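Week 8 notes: budgeting for handheld grippers

Okay, so last week I said buy the arm last, and I got a few looks! I still mean it. At Stasutcombe we priced the grippers first, then spare fingers, then the cables (always more cables than you think).
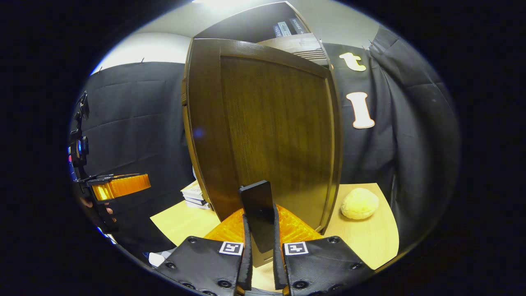 Put 50 dollars per student aside for finger pads and bolts - they wear out faster than the motors do. Bring your draft budget in by October, and leave a line for freight.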